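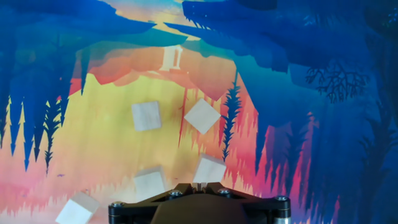

Figure 1. Wooden cubes on the forest background, from the wrist camera, with the gripper fingers at the bottom.

Steltby Robotics Club – project report
Block picking on changing backgrounds
Submitted 10/14/21
Written up by Facundo Durán for the Nolell group

1. What we set out to do

Last year's group wrote a program that found wooden cubes on a plain white table and picked them up one at a time. It worked well on white and badly on anything else. Our task was to make the same arm find the cubes when the surface under them is full of colour. We kept the arm, the gripper and the wrist camera as they were and only changed the software and the backgrounds.

2. Backgrounds

We used 4 backgrounds: plain grey, a checked pattern, a street map and the painted forest in Figure 1. The forest was chosen as the hard one. It has strong blues at the top, and the middle is yellow and peach, which is close to the colour of pale wood. A cube lying on the yellow part has much less contrast than one on the blue.

3. Collecting the pictures

All pictures were taken by the wrist camera with the arm held above the surface. Between pictures we moved the cubes by hand and turned some of them, so that the program would see them square-on as well as cornerwise. We also left cubes close to the gripper on purpose. In Figure 1 the fingers point up at one cube and hide its lower part, and another is partly covered by the gripper body. The old program counted a half-hidden cube as a smaller object and threw it out.

We ended up with 1,598 pictures. Labelling took most of September. Abdelaziz wrote a small tool that lets you click the corners of each top face and saves the angle, and after that it went a lot faster. We kept back 203 pictures for testing and did not train on them.

4. The two methods

The first method was the old colour threshold with new limits for each background. The second was a small neural network trained on our labelled pictures, which we called Fera. Fera gives a centre point and an angle for every cube it finds, and the arm goes to the nearest one.

5. Results

On plain grey both methods found almost every cube. On the checks the threshold method lost cubes that lay across a dark square. On the forest it often joined a cube to the yellow ground and gave a centre point well off to one side, and the gripper closed on nothing. Fera was clearly better there, though it still made mistakes with cubes cut off at the edge of the picture. The angle was sometimes wrong for these and the fingers landed on a corner.

The street map gave less trouble than we expected with either method.

6. Problems

Bright background colours show up in the top of a cube at some angles – the one to the left of the gripper in Figure 1 looks dimmer for this reason. We tried closing the blinds, which helped a little. We also lost 2 sessions to a loose camera cable.

7. Next steps

Label more cubes at the picture edge. Try a background that moves. Rewrite the part that chooses the next cube, as the nearest one is often the hardest to see.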